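3.2 Collecting the mopping demonstrations

We picked mopping for the third task mostly because I thought it would be easy. You push a flat pad over a floor, how bad can it be? Well, it took us three weeks longer than the drawer task, and most of that went into learning how to teach it at all.

We started with hand guiding, the way we did in Section 3.1. Itziar Montes stood beside the robot and moved its arm through each stroke while the Zolgate software logged the joints. That's fine for a drawer. With a mop, you end up fighting the pole, because the head swivels on its joint and every little push from your wrist comes out as a twist at the far end. We recorded 32 episodes like this on a Saturday and threw away all but 10 of them (the rest had so many stops and restarts that I couldn't tell which motions were meant!).

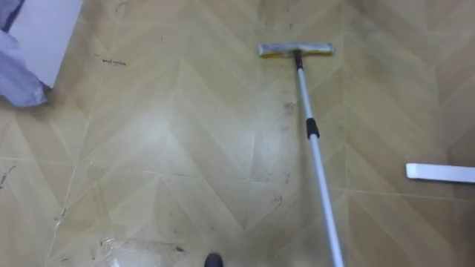
So we switched to remote control. The operator sits in the next room, holds a pair of Kusmont hand controllers and sees only what the head camera sees. I worried that taking away the direct view would hurt, and for the first hour or so it did. Then we noticed that the operators were making longer, calmer strokes than anybody had made by hand, and they were looking where the policy would have to look later on. We kept this setup for everything that follows.

The instructions to operators were short: keep the pad flat, finish a stroke before turning, and go back over a spot if you think it needs it. Ignacio Pacheco wanted a fixed stroke pattern, I wanted people to clean the way they'd clean at home, and we argued over it for longer than I'd like to admit.
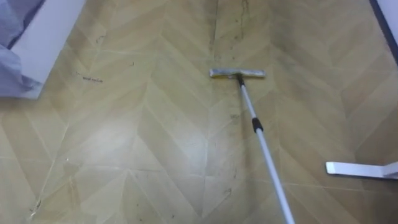
In the end we did it my way, with one change from Ignacio: each episode gets a start and an end mark from the operator, pressed on the left controller, and anything outside the marks is dropped. That left us with 686 usable strokes from 23 sessions. Figure 3 has three head-camera views of the mop on the chevron floor.
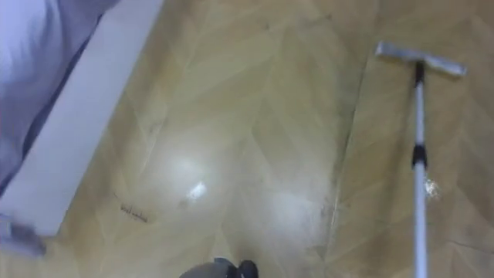
Glare gave us more trouble than dirt did. The vinyl is glossy, and a bright patch can hide exactly the bit of floor you care about. Two operators told us they sometimes went over a reflection by mistake, thinking it was a wet spot. We left those strokes in. Cutting them would have meant guessing what somebody was thinking, and I'd rather have slightly messy data than data cleaned up by my guesses. Section 4 compares the policy with and without brightness changes added during training.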